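Captions and consent notes missing after export from Sorneo to the gallery site
Status: Solved
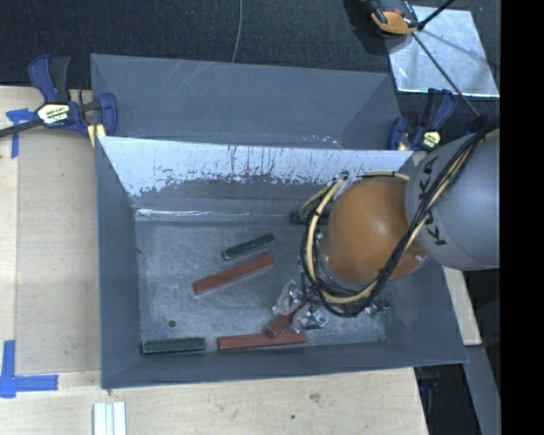
Blocks and crumpled shiny pieces in a gray bin.

Opened by: Benjamín Cáceres
Date: Tuesday, October 11, 2022
Category: Export / metadata
Priority: High

Hello to the support team,

I am responsible for the photo archive of Stokel, a small association that brings dentists and eye doctors to river communities. We keep all the pictures of our trips in Sorneo. In November we open an exhibition in Tralthorpe and the same pictures must go to the gallery website, so I prepared a collection of 200 photographs and exported them with the preset "Web, large".

The files arrive well on the gallery site and the colors are correct. But on many of them the caption is empty, and on the same ones the field "Consent note" is also empty. For us this is a serious thing. In the consent note we write if the patient, or the mother or father when it is a child, agreed to be shown with the name, without the name, or only inside a printed exhibition. Without this note the gallery can't publish, and I would not want them to.

What I did before writing to you:

Exported again with the same preset. Same result, same files.
Exported with the preset "Print, full". The captions are there, but the gallery site refuses the files for being too large.
Opened one problem file in Sorneo. The caption and the note are there, complete.
Opened the exported copy of it in another viewer. The caption is empty, the photographer's name is present.
Restarted the program and the computer.

I did not change anything in the settings since the last trip, and I am the only one with permission to do it.

Thank you for your attention,
Benjamín Cáceres

Reply from Abilio Gallardo, support

Hello Benjamín, thank you for the clear list. I have two questions.

Are the problem pictures all from the same photographer or the same trip? And can you send one original with its exported copy, in a closed folder? If the person in the picture did not agree to be seen by third parties, please choose another one, a landscape or a boat is enough for me.

Reply from Benjamín Cáceres

You were right to ask. I made a filter and all the problem pictures are by Leobardo Rosales, from the second week of the Chae trip. The first week is also his and there the captions are fine. I did not see this before because the collection is sorted by place and not by author.

I put in the folder one picture of the generator at the landing. There is no person in it.

I asked Leobardo what was different. He says that in the first week he wrote captions at night in Sorneo, on the laptop. In the second week the laptop was needed for the patient list, so he wrote them in the text editor of his phone, in Spanish and in Portuguese, and he pasted them when he came back. Some are long. He likes to write what the doctor explained and what the patient answered, and I am glad that he does it, but they are not short captions.

Reply from Abilio Gallardo, support

I received the pair and I can repeat the problem here. There are 2 causes and they work together.

First, the preset "Web, large" has a limit of 500 characters for the caption. When the text is longer, the program should cut it and show a warning. Instead it drops the whole caption block, and the consent note is stored in the same block, so it goes away too. This is an error of ours and I reported it to the developers.

Second, the text pasted from the phone contains line breaks of a kind that Sorneo counts several times. For this reason also some captions that look short to you are over the limit. Your generator picture is one of those.

Until the correction is published, please do this:

1. Select the pictures of the second week.
2. Go to Metadata, then Clean text, and mark only "Line breaks". Do not mark "Special characters" – it will remove the accents from the names.
3. Go to Export, edit the preset, and under Caption choose "No limit".
4. Save the preset with a new name, so that an update does not write over it.
5. Export three or four files first and look at the consent note before you do the rest.

Reply from Benjamín Cáceres

I followed the steps. The test files were good and then I exported the whole collection. Captions and notes are present in all of them except 35, where the caption is there but the consent note is still empty.

Reply from Abilio Gallardo, support

For those, please look in the original if the note is written in "Consent note" or in "Instructions". The two fields are next to each other in the panel and the web presets do not export "Instructions".

Reply from Benjamín Cáceres

They were in "Instructions". Leobardo pasted them in the wrong box. I moved them one by one with the paper forms beside me, and I found one patient who wanted only the first name and we had written both. It is corrected now.

Nicanor Barajas from the gallery confirmed this morning that he can read everything on his side. He asks if the gallery can hide the consent note from visitors and keep it only for the staff.

Reply from Abilio Gallardo, support

Yes, but it is done on the gallery site and not in Sorneo. In the field list there, the administrator must set "Consent note" to "Internal". Please tell him to check it in a private browser window, without logging in.

I will leave the ticket open until he answers.

Reply from Benjamín Cáceres

He checked and the note is not visible to visitors. You can close the ticket. I would like to receive a message when the error with the limit is corrected, because Nicanor Aguirre will photograph our next trip and he also writes long.

Ticket closed by Abilio Gallardo. The reporter is subscribed to updates for "Caption block dropped over limit".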